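FOR IMMEDIATE RELEASE

12/01/2018

Gella Opens Its Saturday Bread Table to Everyone, and Yes, You Can Come in Your Work Shoes

Hi, I'm Yae Yagi, and I run the bread table at Gella. I asked if I could write this announcement myself, because the last one that went out made us sound like a bank, and what we do is get people to make a small loaf and take it home.

So, the news! Starting in January, our Saturday bread table is open to anyone who wants to sign up. Up to now it has only been for people who work in the Shimada building, and we kept getting stopped in the lobby by neighbors, delivery drivers and one very persistent dentist asking how they could get in. Now they can. There are 12 places at each session, it runs for 3 hours, and you don't need to bring a thing except a bag to carry your bread in.
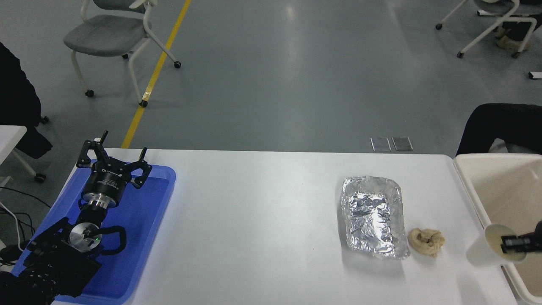

Our bread is a plain white loaf with a little honey in it, and I've been making it in one form or another since I was in high school. I like it for beginners because it forgives you. Beat it up, forget it for a while, fold it the wrong way, and it still comes out as bread. You don't need a fancy board or a stone counter either. The dough can sit right on a bare white tabletop, all lumps and folds, next to the foil tray, and I'm perfectly happy with it looking like that. People always want it smooth right away (I did too), and I spend half the morning telling them to leave it alone for a minute.

We use foil trays for everything. I know some bakers will wince, but they're light, they're easy to carry home on the bus, and if one gets bent you just bend it back. Each person gets 2 of them, one for the loaf and one for whatever you make out of the scraps. Mine is usually cinnamon knots. Hinata Arai, who teaches the session with me, makes a flat thing with onions that I would happily eat every day of my life.

Hinata also wrote the new recipe card, and I'm quoting her here because she told me a press release has to have a quote in it: "I wanted a card you could follow with sticky hands. The type is big, the steps are short, and there's room at the bottom to write down what your own oven does."

Flour comes from Stundel, who have been selling it to us in big sacks since June and have put up with a lot of phone calls from me about delivery times. They've agreed to keep us stocked through the spring, so a huge thank you to everyone there.

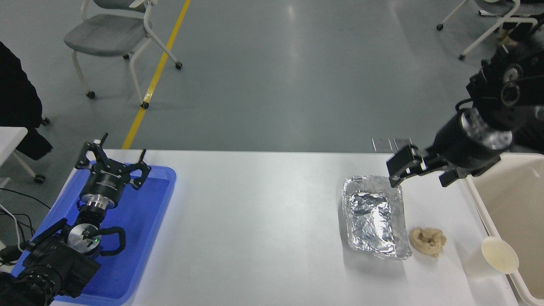 Foil tray and paper cup on the white worktable, with the cream-colored bin behind.

A few practical things, because I know what you're going to ask. Paper cups are what we measure with on the day, and the card gives cup amounts as well as weights, so you can do it again at home without buying a scale. If you do have a scale, the loaf takes 900 grams of flour for a double batch, which fills both trays nicely. There's a sink, there's parking behind the building after nine, and the elevator works again (hooray). Kids are welcome with a grown-up. If you can't have wheat, please write to me first and we'll talk, since I'd hate for you to come all that way and only watch.

Sign-up is at the front desk of the Shimada building or by leaving a message for me at Gella. Tell us your name, which Saturday you'd like, and whether you want to stay for coffee afterward. Most people do, and that's when the warm ends get eaten.

About Gella
Gella runs hands-on food classes for adults and families. Classes are held in the Shimada building on Varell Street.

Press contact: Yae Yagi, Gella. Reporters are welcome to visit any Saturday session, but please wear something you don't mind getting flour on.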